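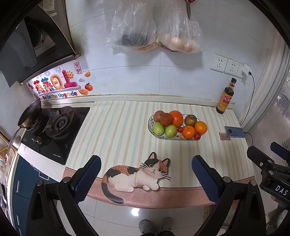

Siwan Samuel wants the old man's last monologue slower. Her note from the run-through came in at 4 p.m.: the line about the ferry goes by before anyone in the back rows has worked out that he is dying, and the light change steps on it. She would sooner lose the light change than the line.

I don't think we have to lose either. Cue list for the end of act two, as it stood this afternoon:

Lamp on the table up, everything else down to a glow. Harbor sound in under the speech. He sits, says the ferry line, looks at the door. Blackout on the door closing.

The trouble is that the glow cue is set off by him sitting, and he sits at a different point every time. Tonight I moved it to the word "Skudside," which he says the same way in every run. Tried it with the understudy reading. The lamp is all the way up before the ferry line starts and nothing moves while he talks. Siwan hasn't seen it yet.

Sound. The harbor track is still too clean. I put the low horn through the Cumura box with the top end rolled off and it sits better, more like something heard through a wall. Horn level at 2 on the small desk. Any higher and it buzzes the speaker behind the dresser. The gulls are out. They got a laugh at the last run, wrong place for one.

The door. It closed late twice. The spring is fine, the latch plate has shifted and the tongue catches on the lip. Packed it out with card for now. Needs a proper shim and longer screws before we open. Whoever is in first in the morning, please don't slam it to test it, the card will drop out.

Mancuso sent the replacement lamp for the table fixture. Wrong base. Sent it back and asked for the other one. Until it arrives we are on the last spare, so lamp checks at low level only and switch it off at the breaks.

The tribute reel for the lobby is a separate job but it has landed here, so it goes in this book. The Tirndale archive has given us two clips from the first production, both from the second act, both without sound. The transfer is soft but the faces read fine on the lobby screen. I cut them together with the stills and a plain title at the front. No music for now. Siwan asked for no narration either, only his name and the parts he played here, and I agree with her. The first cut had the years on every card and it looked like a gravestone.

One thing to sort out on the reel: the still of him in the storm coat is credited to two different photographers, one on the back of the print and one in the program from that season. I've left the credit off until someone at Tirndale can tell us which it is.

Print order for the memorial program is in at 250. The proof came back with the cast list in the wrong order (understudies above the chorus) and the director's note running onto the back page. Marked both. The note needs to come down by a paragraph – I'd take out the one about the tour, which is in the front-of-house display anyway.

For the next session:

Run the last ten minutes with the new glow cue and Siwan out front, back row.
Shim the latch plate.
Check the horn level with the house doors shut.
Chase Mancuso.
Second proof of the program.

Left the board on preset and the key in the usual drawer.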